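Workshop notebook | Entries | Materials | Tools | Stock | Search

2024-06-08 — Jewellery sort, first table

Started on the bracelets this morning. The pearls are out as well because they were in the same bag, but I'll do those separately.

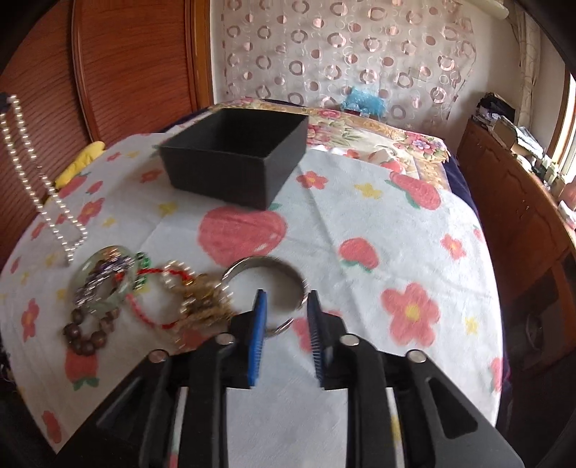
Strawberry cloth, left-hand pile, silver bangle, black box behind.

The lot is the Holtmont one, job 373. The owner wants it sorted, cleaned where it needs it, and put away so that things stop rubbing on each other. No repairs unless we ring first.

Used the strawberry tablecloth again. The grey felt is better for seeing small green beads but it sheds, and I spent half of last November picking fluff out of chain links. The cloth washes. Keep it for sorting and leave the felt for photographs.

Notes by piece:

Silver bangle. Plain, wide, smooth. Went over it with the dry cloth only. There is a faint flat spot on the inside which I could feel with a thumbnail but couldn't really see. Left it alone. Goes in the box first as it's the stiffest thing there and won't tangle.

Jade bangle. Pale green. Writing "jade" because the owner does, we haven't tested it. Checked it for cracks by running a cotton thread round it, nothing caught. Do not put it in the ultrasonic. Lukewarm water, one drop of the Prornness soap, dry straight away. It had the silver and purple chain lying over it when I tipped them out, and those two should never share a pouch.

Silver and purple chain-link. Clasp is stiff but holds. Dirt in the links near the clasp. Soft brush, then a second go with a cleaner brush.

Brown wooden beads. Elastic is tired. It will last a while if it isn't stretched over a big hand, but I'd restring it. Wilmer has 0.8 elastic in the second drawer. No water on these — a dry brush and leave it at that.

Red string with the green beads. Cord has gone a bit furry at the knot. Didn't trim it. Asked Wilmer Cusi whether he'd seal the end and he said not with heat, too close to the last bead, use a touch of glue on a pin.

Gold-toned one with the tassel. Brown tassel, fringe all over the place. Steamed it over the kettle for 20 seconds and combed it with the old toothbrush, and it hangs much better. It caught on the red cord twice while I was moving things, so wrap it in tissue before it goes in with anything else. Colour of the metal is even all round. I've put "gold-toned" on the sheet and not "gold".

Pearls. Double strand, long. Not started. Need to check the knots between beads and decide if it's worth quoting for restringing. Lay them flat, don't hang them.

Box: the black one with no lid, which is fine for the bench but not for sending back. Ozoliņš in Stadbridge do a lidded version in the same colour, minimum order is 600 grams of packaging by weight, which is an odd way to sell boxes. Will ask if they'd do a single. Otherwise we have the divided tray on shelf 102, and that would take the bracelets but not the pearls.

To do:
restring wooden beads (ask owner first)
glue for red cord
tissue, we're nearly out
pearls, Monday if the bench is free
wash tablecloth, cold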